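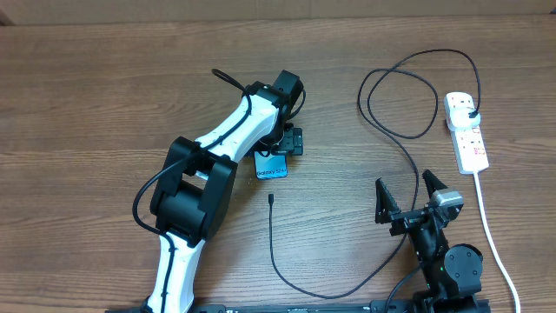

May, morning

Back on the Lallel register. The binding has settled since it came out of the press and opens flat enough now to work from without the wedge on the left side. Foliation checked again from front to back: 272 leaves, same as last count, with the two stubs after folio 88 not included. I want the stubs left out of every list from here on. The old handlist counts them and that is where half the wrong references in the printed literature come from.

For anyone picking this up cold: the register is the inquiry into the deaths at the house in Lallel, opened in 1472 against the widow who held the place after her husband died. The usual story is that she killed servants for years, that the village knew, and that the court finally moved when a girl from a better family went missing. The story comes almost entirely from the Prirnerus, the chronicle printed long after, and from people copying the Prirnerus. The question for this notebook is narrower. Which parts of the register were written during the inquiry, and which were put in later.

Hands. I have three so far.

Hand A is the court clerk. Small, upright, very regular, long tail on the g that hooks back left. Writes the opening summons, the list of the household and nearly all the witness statements up to folio 140.

Hand B takes over in the middle of a statement (folio 140 verso, line 11). Larger, leans right, runs out of room at the ends of lines and crams. Same ink to the eye. The changeover reads as a shift change, with no gap and no new heading.

Hand C is the problem. Only appears in margins and on four inserted leaves. Brown ink, a bit shiny under raking light. Every number of victims in the register above eleven is in Hand C.

I said that last point out loud at the bench last week and was asked whether I was sure. Went through again this morning with a ruler under each line. I am sure for folios 1 to 200. The rest still to do.

Ink

Looked at A, B and C under the UV lamp and then the infrared. A and B go faint in infrared and at the longest setting they are nearly gone, which fits iron gall ink. C stays dark all the way through. So there is carbon in it, or it is mostly carbon. That alone doesn't date it. People used both kinds for a very long time. It does say that whoever wrote C was not dipping in the same pot as the clerks.

Settings used: lamp at the low position, room lights off, filter set 2, ten minute warm-up. Blank paper patch from folio 12 lower corner used as the reference each time. I forgot the reference on folio 31 and had to redo it.

Note on the lamp: the switch sticks. Push it all the way over or it looks on and isn't.

Paper

Watermark in the main gatherings is a plain bell with a cross line. The four inserted leaves have no bell. Two of them show part of something round, maybe a wheel, maybe the edge of a crown, too close to the gutter to trace. Chain lines on the inserted leaves are wider apart than on the main stock. Measured at three points per leaf and wrote the values in pencil on the card in the folder.

The inserted leaves are also tipped in with paste along the inner edge. The main gatherings are sewn. One of the pasted leaves (folio 163) has offset from the page facing it, but the facing page has none from 163. I read that as the leaf going in after its own ink was fully set. Could be wrong. Paste can also do odd things with damp.

What the witnesses say

Spent the rest of the morning reading statements in Hand A for content, leaving the margins out. I made a cover strip from card so I can't see them while I read. It helps more than I expected. With the margins covered this is a different case.

The statements in the main text agree on the following. Two maids died in one winter, of fever, in the room over the bakehouse. A third girl died after a beating. Nobody claims to have seen the beating but four people saw her after it, and they describe the same injuries in different words. A stable boy ran off and was thought dead and then one witness says he was seen at Warnetti at the fair. The widow paid for burials. She also stopped paying wages, and this comes up in almost every statement, more often than the deaths.

Nothing about cellars. Nothing about iron tools. Nothing about bodies in the orchard. All three come in with Hand C, and all three are in the Prirnerus in close to the same wording. I had always taken it that the chronicle copied the register. It may go the other way.

I don't want to oversell this. A girl was beaten and died and the court had good reason to look at it. The widow does not come out of the main text well.

Money

The debt again. The opening pages set out what the crown owed her late husband, and the sum is 3000 florins, written out in words and then in figures, both Hand A. It's repeated on folio 97 in a statement from her steward, who says the claim would lapse if she was convicted. Hand A wrote that down without comment. There is a small pointing hand drawn beside it in the margin, in iron gall ink, so somebody at the time thought it mattered.

Afternoon

Quintana sent the scans of their copy of the case, the one made for the family that got the estate. They scanned it at a good size but didn't include a scale bar, so no use for measuring. Fine for reading.

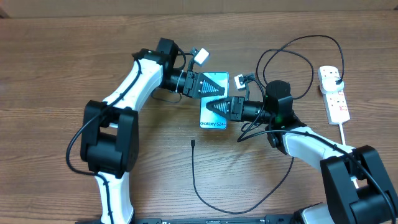
The Quintana copy has 454 numbered paragraphs. Whoever made it broke the text up and gave each bit a number, which is handy, and I have started a table matching their numbers against our folios. Got as far as paragraph 60 before stopping. Points so far:

Paragraphs 1 to 9 follow our opening almost word for word. Spelling is different, nothing else.

Paragraph 17 has the list of the household with one name more than ours. The extra is a kitchen girl. Check whether our folio 6 has lost a line at the bottom, the edge is trimmed there.

Paragraph 22 gives the first maid's death as fever, same as ours.

Paragraph 41 should have the cellar passage, if they were copying a register that already had Hand C in it. It doesn't. It goes straight from the bakehouse to the burial.

Paragraph 58 has the stable boy at the fair, and adds that he had new shoes.

So the copy at Quintana looks like it was made before the additions, or from some other version that never had them. If the cellar turns up further along I will have to take this back. The copyist may have moved things around. I skimmed ahead for the word and didn't find it, but the hand gets bad after paragraph 300 and skimming is not reading.

The date of the copy matters now. There's a note of payment to the copyist on the last leaf and the year is under a stain. Write and ask if they can shoot that leaf in infrared. Ask for a scale bar too.

Things that went wrong today

Lost half an hour to a bad reference: an old article cites folio 201 for the orchard, and it is folio 199 in ours. The stubs again.

The magnifier stand has a loose foot. I put folded card under it.

I mixed up two cards in the folder, for folios 163 and 168, and found out when the chain line numbers made no sense. Fixed. Both cards now have the folio number on the front and the back.

To do

Finish checking Hand C from folio 200 to the end, margins only, with the text covered this time.

Carry on with the paragraph table.

Get another look at the round watermark with the light sheet. Needs two people, one to hold the leaf up from the gutter.

Compare Hand C with the sample pages of later estate letters from Warnetti. The long s looks familiar. I'm not writing down why until I have looked at them side by side.

Find out which copy of the Prirnerus the library reading room has. The early printing is said to have different wording in the chapter on Lallel, and I have only used the later one.

Register back in its box at ten past five. Humidity card read normal. The strip for covering the margins is in the front of the folder, please don't throw it out, it looks like scrap.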